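How to check your grasp labels before you train anything

Last updated 18 December 2024

I've had a few emails asking how we did the grasp-start labeling for the Bulau runs, so I finally sat down and wrote the thing up. It's the method Bảo Vi and I settled on in August after a lot of swearing, and you can do all of it with a text editor, a spreadsheet and a bit of patience. You'll need a set of demos recorded with hand-held grippers, a log of the finger width for each one, and the wrist video that goes with it.

Our task was plain tabletop stuff. Pick up a bottle, put it down somewhere else, leave the rest of the clutter alone.
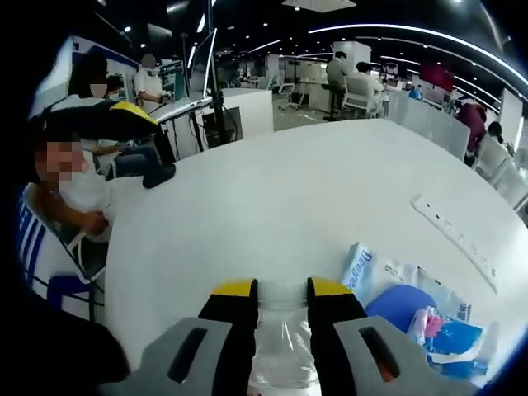
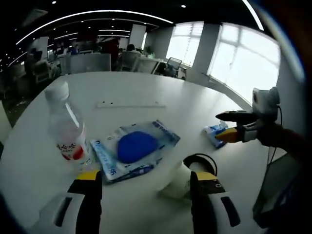
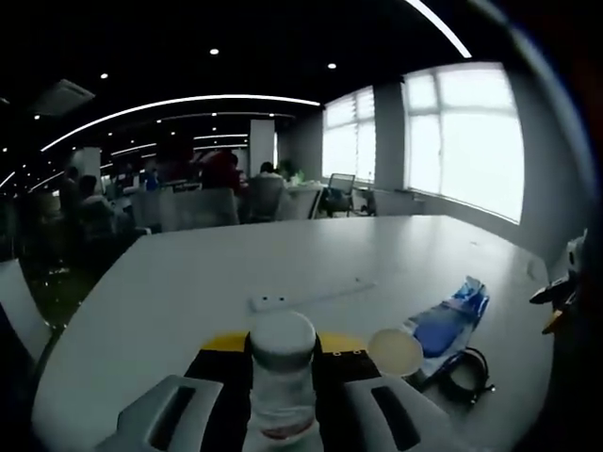 Wrist views at the big table, with a clear plastic bottle in every one.

OK, so what's the problem we're solving? When you train a policy from demos, you usually want to know which part of each demo is "reaching" and which part is "holding." We used the labels to weight the loss (more weight right before contact, less during the long boring carries). If your labels are late, the policy learns to dawdle next to the object and close on air. Ours did this for weeks and I blamed the network the whole time. Sorry, network.

The usual shortcut is a fixed threshold on finger width: below this number, call it a grasp. It works great on one object. Then you add a fatter bottle, or something squishy, and it falls over.

Step 1: Plot before you label

Take 200 demos and plot finger width against time for every one. Yes, all of them, in small multiples on a big sheet. You're looking for the shape: wide and flat, then a slope down, then flat again. The second flat part is your hold. If you see a demo with no second flat part, set it aside in its own folder and don't try to rescue it yet.

I printed ours and Thabiso Fourie went at them with a highlighter. Very low tech, would do it again.

Step 2: Find the knee

For each demo, smooth the width signal a little and take its slope. The moment you want is where the slope goes back to near zero after the big drop. I call it the knee. Mark the frame number in your spreadsheet in a column called knee, and leave the column next to it empty for now.

Don't oversmooth! I started with a window so wide that quick grasps got smeared into the carry, and every knee drifted late. If your people move fast, keep the window short. Trinh Đồng moves very fast, so her demos are the ones I test on.

Step 3: Check the knees by eye

Pull up the video at the knee frame, plus a few frames on each side. Ask one thing: are both fingers touching the object? Write yes or no in the empty column. It goes quicker than you'd think once you get a rhythm, and I'd split it between 2 people who don't talk to each other until they're done.

Clear bottles are the hard case. You can see the table and the fingers through them, and glare from a window can hide the edge completely. When I can't tell, I step forward until the bottle moves together with the fingers and then step back from there. If I still can't tell, I write a question mark and go on with my life.

Step 4: Look at the disagreements

Sort the sheet so the rows where your two checkers disagree are on top. Most of ours fell into a couple of groups. One was false starts, where somebody closes the fingers, changes their mind and opens again. For those, take the last knee before the carry and ignore the earlier ones. The other was regrasps in the middle of a carry, and for those we kept both knees and cut the demo in two.

Chalerm Saithong wanted to throw out the regrasps entirely. We argued, we trained it both ways, and the version with the regrasps kept in recovered better from a bad first grab. That's on our task with our grippers, so try it on yours before you quote me.

Step 5: Run it on everything

Once the checked set looks sane, run the same knee finder over the full pile. Ours was 3,000 demos. Then pull 70 at random and repeat the eye check on only those. If you find a bunch of late ones, go back to step 2 and shorten the window.

A few leftovers

Check your clocks first – a width log that lags the video will give you beautiful, consistent, wrong labels. We now clap the fingers shut at the start of every recording and line up on that.

Save the raw width, always. We overwrote ours with the smoothed version once and Sizwe Nkosi had to dig it back out of a backup.

Keep the question mark rows out of your first training run. You can add them later and see if anything changes. For us it hardly did, though I've only tried it on bottles so far and the soft objects are still sitting in my to-do folder.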